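Cadano withdraws Karras plate-handling update after gripper release fault

Skamar, May

Cadano has withdrawn a software update for Karras, its control system for two-arm kitchen stations, after finding that a gripper could stay closed on a plate when the system had recorded it as open. Customers have been asked to stop all plate and glass handling on affected stations until the replacement update has been installed.

The fault was reported by Rodelari, which runs Karras stations in the kitchens of its residential homes. During an evening clearing-up, a left arm put a plate into a rack and began to move away before its fingers had let go. The plate was pulled out again, fell from the worktop and broke. A member of kitchen staff was in the room but was not hit by any of the pieces. Rodelari switched the station off at the wall and called Cadano the same evening.

No injuries have been reported at any site. There are 44 stations running the withdrawn update, and Cadano has contacted the operators of all of them.

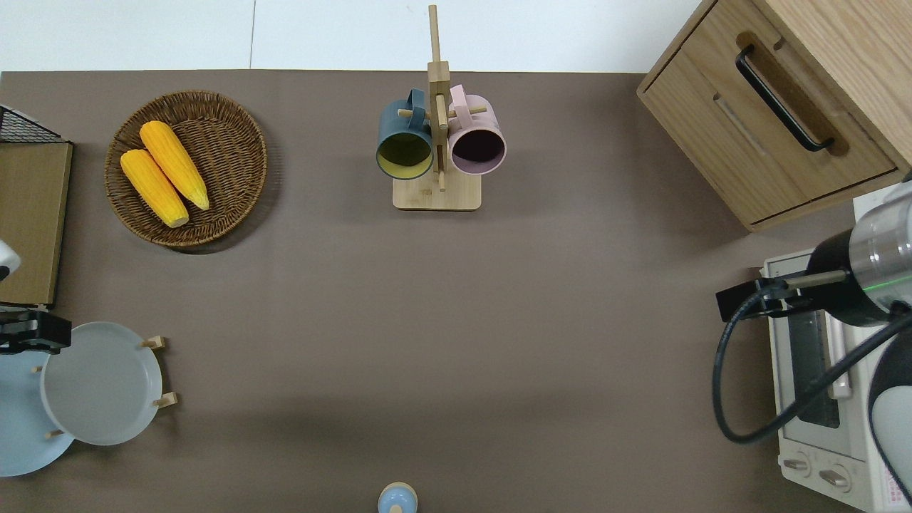
The gripper on the rim of a grey plate in the rack, with mugs, corn cobs and a toaster oven on the same table.

What went wrong

When Karras puts a plate away, it tells the gripper to open, waits for a signal that the fingers have moved, and then backs the arm off. The withdrawn update shortened the wait. If the signal was slow to arrive, the system used the last reading it had, and in some cases that reading was left over from an earlier job in which the fingers were open. The arm then set off with the plate still held.

The mistake was in Cadano's own software. The arms and grippers did what they were told to do, and no parts need replacing.

Cadano repeated the job at its Skamar workshop on a two-arm table laid out with ordinary kitchen things. Plates stand in a wooden rack, mugs hang on a stand, and there is a toaster oven at the side. The arms are mounted next to each other at the back of the table, as they are in most customer kitchens. 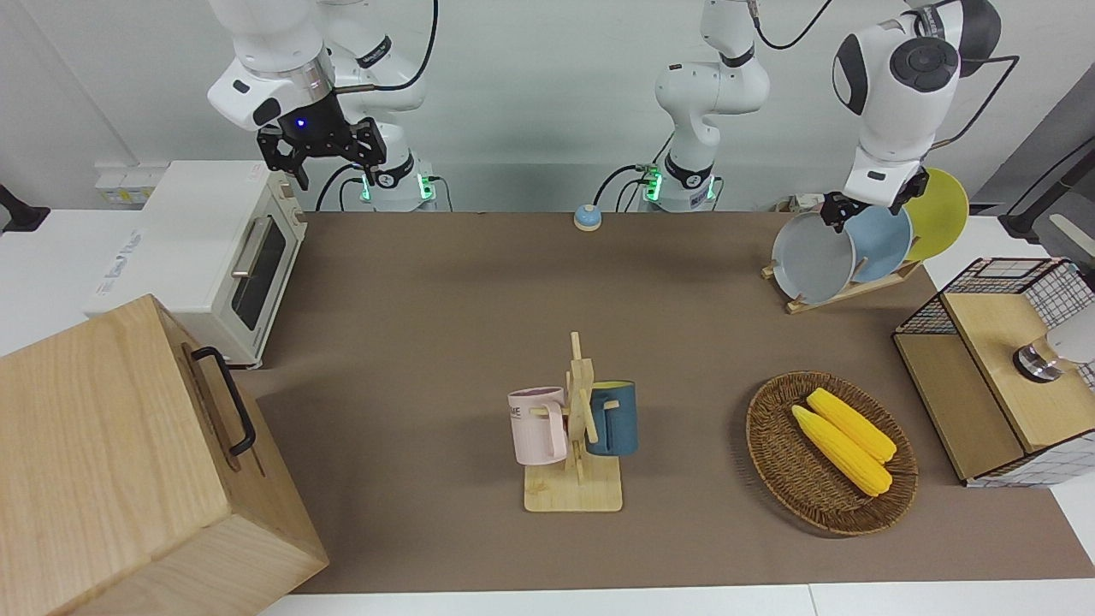

Two arms over the table at Skamar. The left gripper is closed on the grey plate; the right gripper is pointing down.

Over 1000 plate placements with the withdrawn update, the arm moved off too early 74 times. Most of these ended with the plate being dragged against the rack and the arm stopping on its force limit. In the others the plate came clear of the rack, which is what happened at Rodelari.

Placements at the back of the rack were worse than those at the front. The arm has further to reach there, and the plates already in the rack leave it less room to open its fingers. The fault also showed up more often straight after the other arm had been in use. 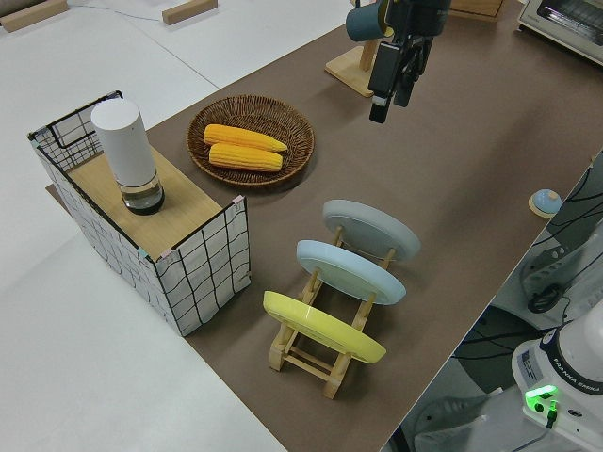
Cadano did not find this before the update went out. The checks in place at the time used one plate and one position, and each run began with the system freshly started, so there was never an old reading for the software to pick up. The update passed those checks and was sent to customers the following morning. The company accepts that this was not enough testing for a change to the way the arm lets go of things.

A second weakness came to light during the work. Stations record every stop on the force limit, but the stops were only passed on to Cadano if the operator chose to send them. Several stations had recorded stops at the rack before the plate was broken at Rodelari. Cadano had not seen those records.

What operators should do now

Stop any job that involves plates, bowls or glasses. Jobs that do not use the grippers may continue.

If a gripper is holding something at the moment, support the item by hand before pressing the release button on the station. Do not pull the item out of the fingers, and keep the other arm stopped while you do this.

Check the version number on the station's start screen. Version 133 is the withdrawn update. Stations showing a lower number are not affected and can be used as normal.

Stations that are set to update overnight have been moved back to the earlier version where they could be reached. Operators who keep their stations off the network will be sent the earlier version on a memory stick, with printed instructions.

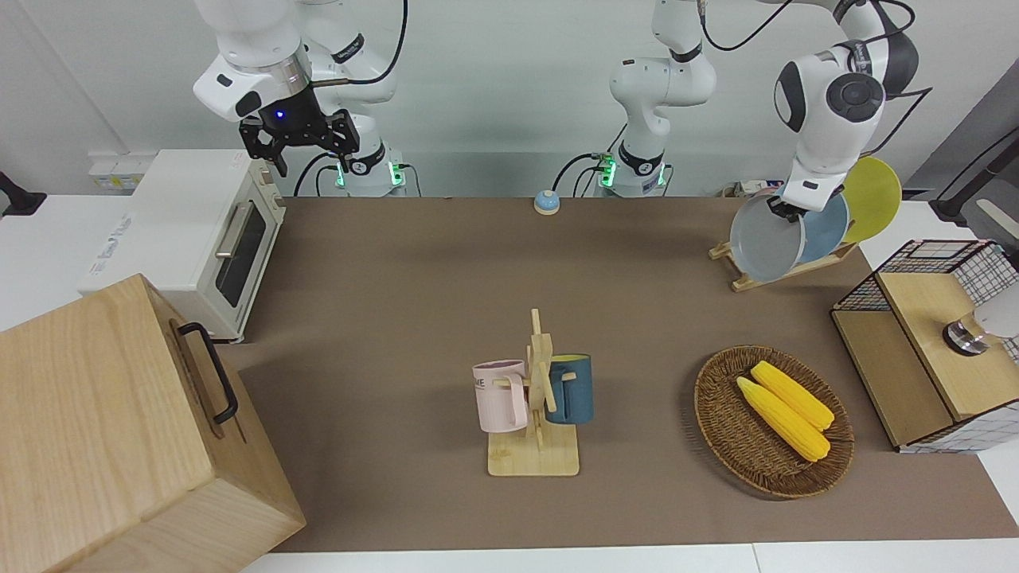 The replacement update puts the full wait back and throws away any reading taken before the open command was sent. If no fresh reading arrives, the arm stays where it is and the station sounds a tone. Staff will notice that putting a plate away takes slightly longer than it did with the withdrawn version.

Testing of the replacement is still going on at Skamar. It covers every slot in the rack, both arms, and long runs without a restart, with mugs and other items handled between plates. Cadano will not release it until that work is finished and Rodelari has tried it in one of its own kitchens with staff kept outside the marked area. No release date has been set.

From the next version, stops on the force limit will be sent to Cadano by default. Operators will be able to turn this off.

Cadano will pay for broken crockery and for call-outs linked to the fault. Claims should be sent to the company's service desk with the station number and the time of the incident. A photograph is helpful but is not required.

Notes to editors

Cadano develops control software for two-arm stations used in shared and care kitchens. Its workshop and test kitchen are in Skamar. Karras is the company's product name for the control system and does not refer to the arms, which are bought in.

Rodelari has agreed to be named in this release.

Further information is available from the Cadano press office in Skamar.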